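Möbelöl Zudel Nr. 4, farblos

Gebinde: 1,0 Liter, Dose mit Schraubdeckel
Ergiebigkeit laut Hersteller: 60 m² pro Liter
Artikelnummer: 101

Wir führen das Öl seit Januar und sind nicht restlos überzeugt. Die Ergiebigkeit halten wir für optimistisch – auf altem, saugendem Holz kommt man nicht einmal auf die Hälfte. »Kratzfest« steht ebenfalls auf dem Etikett. Kein Öl ist kratzfest. Gegen Rotwein hilft es eine Weile, gegen heiße Töpfe gar nicht. 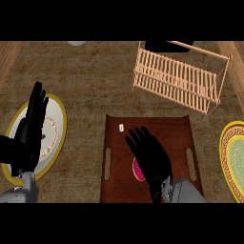 Plindach schreibt, bei ihm sei die Fläche nach zwei Anstrichen fleckiger gewesen als vorher, erst der Zwischenschliff habe geholfen. Das deckt sich mit unseren Versuchen auf Eiche. Auf Buche war das Ergebnis gleichmäßiger, dafür gelblicher, als »farblos« vermuten lässt.

Für Schneidbretter gibt der Hersteller das Öl nach vollständiger Aushärtung frei. Ein Prüfzeugnis haben wir angefordert, bisher kam nur ein Prospekt. Teller und trockenes Geschirr darf man früher wieder auf den Tisch stellen.
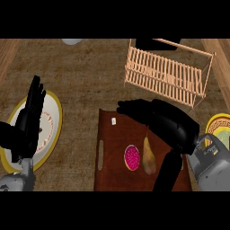 Verarbeitung

Dünn auftragen, Überstand nach 20 Minuten abnehmen, über Nacht trocknen lassen. Lappen ausgebreitet im Freien trocknen, Selbstentzündungsgefahr!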